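ok thread on moving apartments with almost no money bc I've now done it and my dms are full of the same 4 questions

first. the quote. Midurum wanted 1,439 for a one bedroom, third floor, no piano. I own a bed and a lot of books. said no thanks and hung up and then panicked for a day

ended up renting a van from Tollum. 327 all in with the insurance and the gas. READ THE FUEL THING. they want it back at the same level, not full, I filled it all the way up like a clown

boxes. do not buy boxes. liquor store, early, before 9. wine boxes are the right size for books bc you physically cant overload them. I did one big box of cookbooks and the bottom went on the stairs. goodbye

label the SIDE of the box. not the top. you stack them and then the top is gone. I knew this. I did it wrong anyway

utilities: call the electric people 2 weeks out. I called 2 days out and got a very long hold song

deposit. take photos of every wall before you hand over keys, closets too, inside the oven too. my old landlord tried to keep 630 for "general cleaning" and I sent him the whole folder at 11pm and he folded by breakfast

bedroom goes first in the new place. bed before kitchen, before wifi, before anything. you will be done by 8pm whether you planned to or not and you need somewhere to fall over 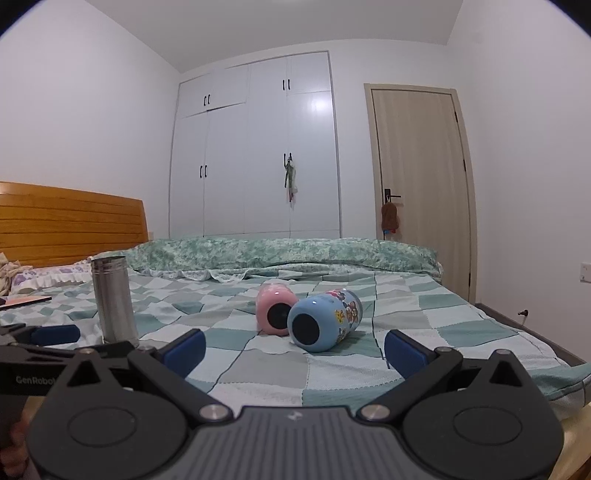

Evelien Cuypers replied that she'd do the bathroom first, shower curtain and towels, and she's kind of right?? you're so gross by the end. ok amending. bed, then shower curtain, then everything else

keep a bag on you, not in the van. charger, meds, toilet paper, scissors, lease. my scissors were in a taped box. opened it with a key, took forever

change of address takes longer then you think. I did mine in November and stuff was still going to the old place weeks after. bank first, then work, then the rest

also elevator. if the new building has one ask about booking it. mine has a 3 hr slot and a pad thing you hang up, no one mentioned it til I was double parked out front with the hazards on

friends who help get lunch AND dinner. pizza is fine. cold drinks matter more

will add the stuff about subletting tmrw, going to sleep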